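Nustthorpe Community Help — Posting and Parcels

Packing a single small tub in a plain carton

Posted by Vasanthi Fernandes, 13 November 2023

I should be grateful for advice on sending one small cylindrical container with a printed label. The carton I have is plain brown corrugated card and is somewhat larger than the container, which leans to one side when placed inside. Is it acceptable to send it in this carton, and how should the top be closed?

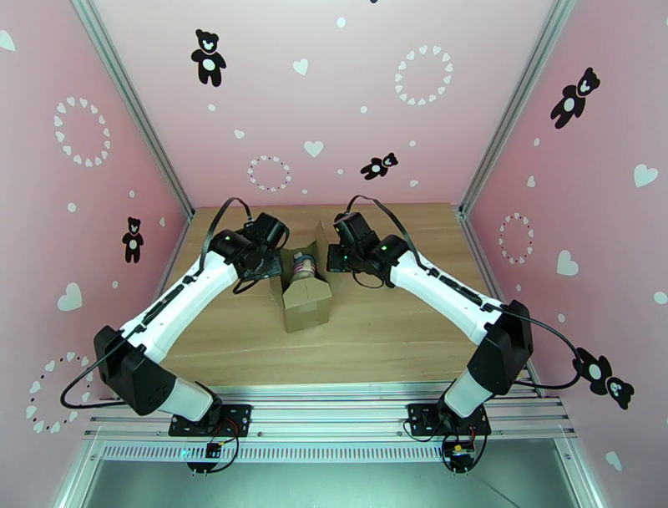 The recipient has asked that the label should not be scuffed. I would also prefer to avoid buying a new carton if the present one will serve.

Senthil Panicker

The carton may be used, provided that the space around the container is filled. Crumpled paper should be placed at the base first, then on all sides, and finally over the lid. A single layer of tissue around the container will protect the label — please do not fix tape to the label itself. Close the flaps and tilt the carton gently. If movement can be felt, further paper is required.

Clear packing tape is suitable for the top. It should cover the centre join and continue at least 80 mm down each face.
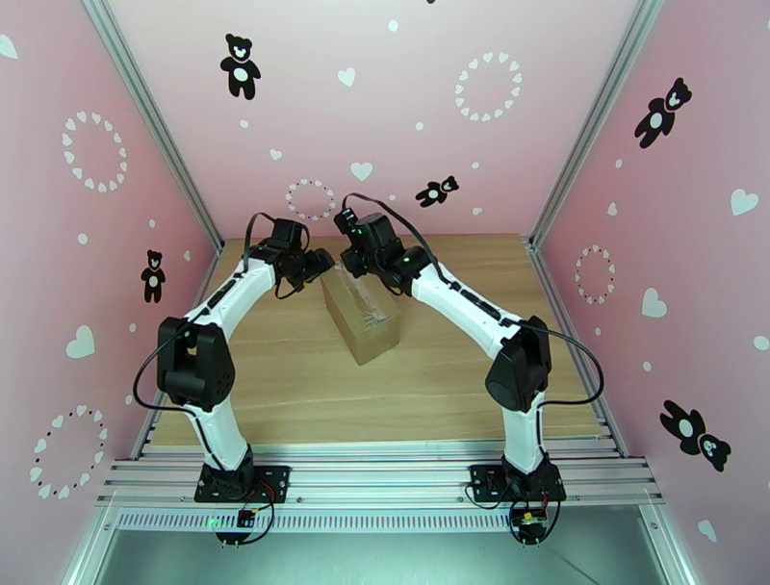

Small upright carton closed with clear packing tape.

Cadi Wogan

Tape is fine. I used string in October and the counter would not take it.

Rajeshwari Fernandes

I agree with the first reply, with one addition. The address should be written on a flat face before the tape is applied, as ink does not hold well on the tape. Members may also wish to place a second copy of the address inside the carton, together with a return address. The tape should be pressed down firmly along its whole length, particularly at the corners.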